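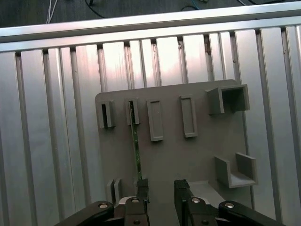
4. Moving your Sevora library to a new drive

Do this before you wipe anything. Sevora keeps the catalog and the scans in two separate places, and people always forget the catalog.

4.1 Quit Sevora on every computer that shares the library.
4.2 File – Export – Full Library. Not "Pages Only".
4.3 Pick the new drive. Leave at least 30 GB free.
4.4 Wait. A library of 1,000 pages takes about 5 minutes, longer over wifi.
4.5 Open the export log. Should end with "closed OK". If it doesnt, go back to 4.2.

Note: file names with slashes get renamed. The old names stay in the catalog, so search still works.

CAUTION: never drag the library folder across by hand. Links between pages and captions will break and Ibarra support can't rebuild them.

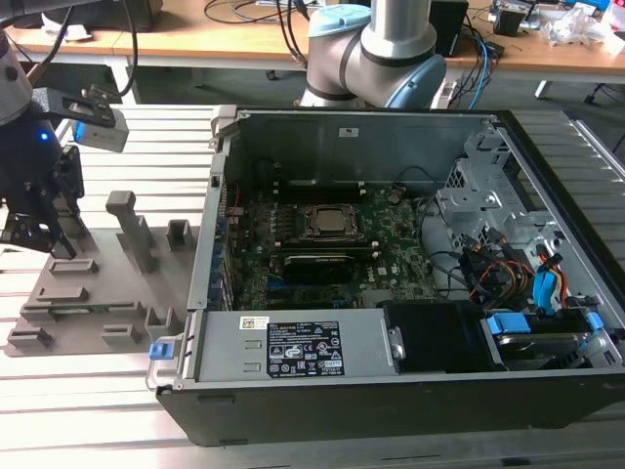 Old libraries (version 2 and earlier) have no export command, so you have to copy from the original drive with the Skemton converter. Easy enough if the old computer still starts. If it's a tower with the side panel off, like the Dell here, put the panel back on before you start teh copy – long job, and things get knocked. Run the converter, choose "Legacy", point it at the old folder, then carry on from 4.3.

4.6 Open Sevora on the new drive and check a few albums, first and last ones too.
4.7 Keep the old copy untill you've made a fresh backup.

Section revised 19/06/2021, I. Esteban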